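I'd been putting off buying a new worktable for the longest time, mostly because the old one still stood up (if you kept a folded magazine under one leg). Then my neighbor Iida Jääskeläinen got a Harkden for her sewing, and after two cups of coffee at hers I went home and ordered one too – 347 dollars, which made me gulp a little!

It came in 2 boxes and took me one evening to put together, with the radio on and all 27 screws accounted for. What I love most is the top. It's smooth and pale, so small things show up right away, and I wrap all my parcels on it now. The rounded corners are kind to hips, too. My one grumble is the instruction sheet, printed so small that I had to go and find my other glasses.

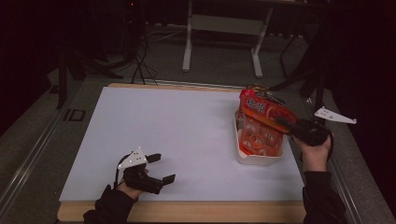
Harkden, the back room
April 12, 2024

I've grown very fond of that light wood edge – it warms up the bluish gray of the top, and even with the lamps low it looks nice against a dark floor. I'd buy it again, and I've already told my sister to wait for the July sale.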